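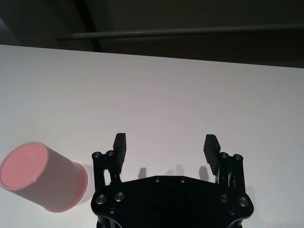
A pink plastic cup on a white table.

Home | News | Press | Products | Contact

Nelemora opens cup return program in Flurnham

Flurnham, March - The tableware company Nelemora has started a return program for used plastic cups in the town of Flurnham. Residents can bring old plastic cups of any color and any maker to the company's new collection point at Noguchi Hall, and they will receive a small credit for their next purchase.

The program was first tested during the winter with 164 households. In this period the participants returned 1015 cups. The company considers this a good result for a town of this size, and has decided to make the collection point permanent.

"Many families keep old cups in the back of the cupboard for years, because they do not know where to bring them," said Natsumi Koyama, managing director of Nelemora. "We wanted to give them one simple address, with opening hours also in the evening."

The returned cups are sorted by type of plastic and then sent to the Prolleck plant, where they are washed and ground. The material will be used for plant pots and storage boxes. It will not be used for new cups or plates, as the company does not plan to bring recycled material in contact with food at this stage.

Cups should be empty and rinsed. Broken cups are also accepted, if the pieces are put in a closed bag. Paper cups and cups with a metal wall can not be taken. Larger quantities, for example from schools and sports clubs, should be announced by telephone two days before.

Imad Masri, who is responsible for the sorting at Prolleck, expects that almost 500 cups per month will arrive from Flurnham after the summer. "The quantity is modest, but it is regular, and this helps us to plan the work," he said.

A second collection point, near the Flurnham bus station, is in preparation. The opening date will be announced separately.

The collection point at Noguchi Hall is open on working days until 7 p.m.

Press contact: Pascual Farías, Nelemora Press Office, Flurnham
© Nelemora. All rights reserved. | Back to top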